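When they told us in September that part of our floor was going to be "automated," I went home and made a very large pot of soup, which is what I do when I'm worried. I'd been at Barketti long enough to remember typing up packing slips by hand, and I figured I knew how this story went.

Well, it's been slower and stranger than that! Most of what I do now is teach. We pick up the hand-held grippers, stand at the round white table and handle ordinary office things - power strips, cables, whatever is on the list that day - so the robots can learn from how a person does it. My target is 30 rounds before lunch, and my wrist knows every one of them.

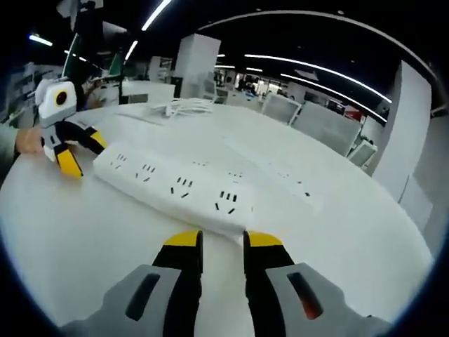
Charoen Rojanasak, who trained me, told me on my first morning to stop trying to be neat and just move the way I would at home. I still think about that. After years of being told to work faster, it was odd (and rather nice) to have somebody interested in how I hold a plug.

I won't pretend everybody is happy. Two of my friends moved over to the Hondomham office, and lunch is quieter without them. I do miss the old chatter. But my back doesn't ache by Thursday, and I've got opinions about cable now that my husband is very tired of hearing.

Comments

Marlene: Oh, the soup! I did the same with banana bread when our mailroom changed over.

DocksideDan: Do you get paid the same for the teaching work? We didn't.

Marlene: Good question, Dan, I was wondering too.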